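Up at 6 with the window open and the whole street smelling of rain. September is my favorite month and I will not hear otherwise! Coffee, two slices of the seeded loaf from Brombridge, and then I did the thing I've been promising this diary since summer – I emptied the wardrobe. All of it, onto the bed, in one go, before I could talk myself into doing a single drawer and calling it progress.

I'd forgotten how much I like my own clothes. That sounds vain, but it's more that I only ever see the front layer, the same few shirts that go round and round through the wash, and behind them there's this whole crowd waiting. The corduroy skirt! The gray cardigan with the pockets that fit a paperback! I found the striped scarf I was sure I'd left on the train to Lebrun two winters ago, rolled up inside the sleeve of a coat, and I put it on right then and wore it for the rest of the morning with my pajamas.

The folding is what I really want to write down, though, while it's fresh in my hands. I've been folding T-shirts wrong for my entire adult life, or at least in a way that made me cross every time I opened the drawer. I used to go in half, in half again, stack, and then the stack leaned over and I'd be pulling one from the bottom and wrecking the lot. The new way (from the little booklet that came with the Netero drawer boxes, which I nearly threw out with the packaging) goes like this: lay it face down, smooth it right out to the hems, bring one side in to the middle with the sleeve turned back on itself, then the other side, so you've got a long strip. Then fold the strip up from the bottom, leaving a bit short of the neck, and then in thirds. It stands up by itself! I stood 4 of them in a row on the sheet and just looked at them.

The smoothing is where all the good is. If I rush it, there's a ridge down the middle and the thing flops over like a tired dog. If I take my time, pressing outward from the center with flat palms, even the old soft ones with no body left in them will hold. A big flat bed is the best surface for it, better than the kitchen table where I've always done it, standing with one hip against the oven and dropping socks on the floor. Sitting on the edge with your knees against the mattress is kinder on the back too. I keep thinking about those green beds, what a good color for sorting on, you can see a blue thing on it from across the room.

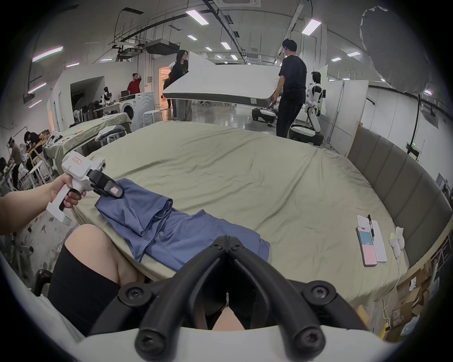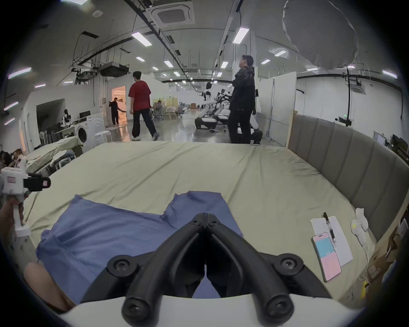
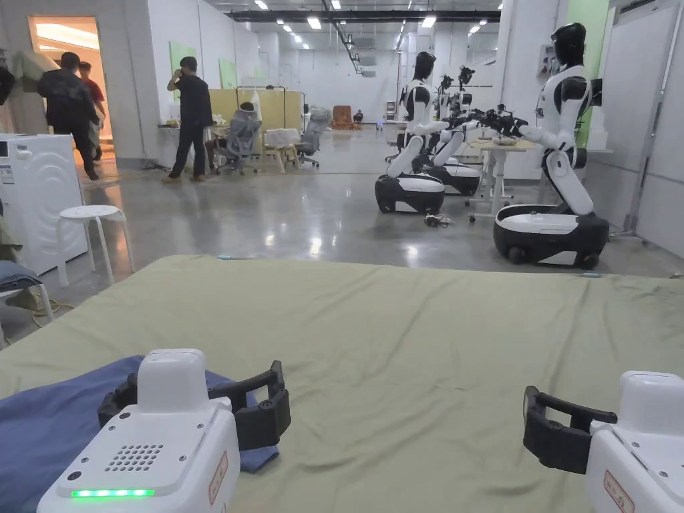
A big bed with a sage-green sheet, and something blue on it to fold.

So now I want a green sheet. I have been perfectly happy with white for years and now I'm lying here at ten at night wondering whether the shop on the corner of Broturum Street has sage in a double, and whether it would go with the curtains (it would not, the curtains are orange, but I might like that).

Back to this morning. Trousers were harder. Jeans are easy, they want to be folded, they practically do it by themselves once you've got the legs together and tucked in the pointy bit at the seat. But the wide linen ones slid everywhere, and I had three goes at the navy pair before I gave in and hung them up. I'm allowed to hang things. The booklet is strict on this point and says nearly everything can be stored standing, but the booklet hasn't met my linen trousers.

The drawer boxes take up to 12 shirts each if you don't squash them, and I've got three boxes across the top drawer, with a gap down the right side that is exactly wide enough for belts. I can't tell you how much joy that gap has given me. I opened and shut that drawer all afternoon. I'd be on my way past with a cup of tea or the laundry bag and in I'd go for another look.

Then the pile for giving away. 23 things, which is the most I've ever let go in one day, and I only took one back out (the yellow raincoat, it's ridiculous, the zipper sticks, I love it). The green wool dress went in without a pang. I wore it to every interview I had the year I moved here, and it did its job, and I'd like somebody else to get a job in it.

Lunch very late, eggs on toast, standing up. Then a load of dark things and a load of towels, and by the time the towels were done the sun had come round to the back of the building, so I hung them on the balcony even though it was almost too late for it. They came in at seven still a little damp at the hems, and I've draped them over the radiator and the two kitchen chairs. I tried the strip method on a bath towel as well, for the fun of it. Too thick by far, it sprang open like an umbrella! Thirds the long way, then in half, then in half again is plenty, and with the folded edge facing out the shelf looks like a hotel.

Sheets I have left for tomorrow. Fitted ones are the last frontier. I know the principle – hands inside two corners, flip one over the other, run along the edge to find the next – and every time I lose the third corner and end up wearing the thing. But I feel lucky this week, and I've got the whole mattress clear to practice on, which has not been the case for a while.

Must remember: more of the cedar blocks, a new laundry bag (the seam has gone), and measure the shelf above the coats before I buy anything, I think it's 600 mm deep but I was guessing with my forearm. Also return the library book, which was under the sweaters.

Legs ache in a good way. The scarf is on the hook by the door and I'm wearing it tomorrow whatever the weather does.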